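Search this site
Search

# Prenine Council Election Returns

Results by polling station for the Prenine district council elections, typed up from the declaration sheets posted after each count. Maintained by Muthu Shetty. Last full update: 2018-04-08.

## What is in it

- `returns.csv` – one row per candidate per polling station
- `stations.csv` – station code, ward and address
- `turnout.csv` – registered voters, ballots issued, ballots rejected

The data covers 6 wards and 20 polling stations. There are two rounds of voting in the files, the ordinary election and the by-election in Lusico ward. By-election rows have `B` in the `round` column and ordinary ones have `O`.

## Columns in returns.csv

- `ward` – ward name as printed on the ballot paper
- `station` – matches `stations.csv`
- `candidate` – surname first
- `party` – short form, or `IND` for independents
- `votes` – whole number, blank if the sheet could not be read
- `round` – `O` or `B`

A blank in `votes` is not a zero. Please don't fill blanks before adding up a ward.

## How it was put together

The declaration sheets are handwritten. Each was typed twice by different people and the two versions compared. Where they disagreed we went back to the sheet, and if it was still unclear the cell was left blank and listed in `unclear.txt`.

Ward totals are not stored. They can be worked out from the station rows and should match the returning officer's notice, apart from the wards named in `unclear.txt`.

## Known problems

Two stations in Zokbridge ward shared a building and their postal votes were declared together. They are entered under the lower station code – the other has no postal votes at all, so its turnout looks too low.

Candidate names follow the sheets. Accents were often dropped by the clerks and have not been put back.
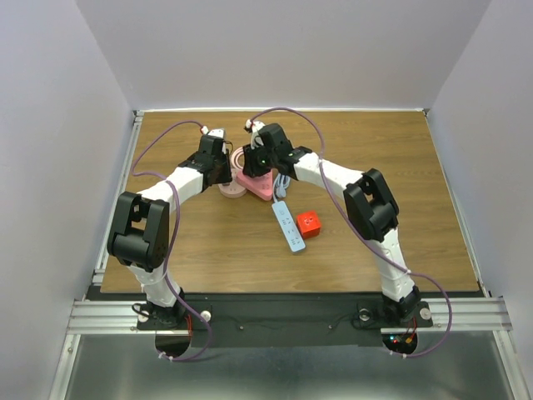
Jenő Balogh wrote that the Zokbridge postal votes ought to have a row of their own, as anyone mapping turnout by station will get a wrong answer for both. The next version, planned for May, will add a `POSTAL` station code for that ward.

## Use

Free to copy and reuse with a credit to the project. Corrections are welcome if they give the station code and the figure on the sheet.

Contact | © Prenine Council Election Returns | Back to top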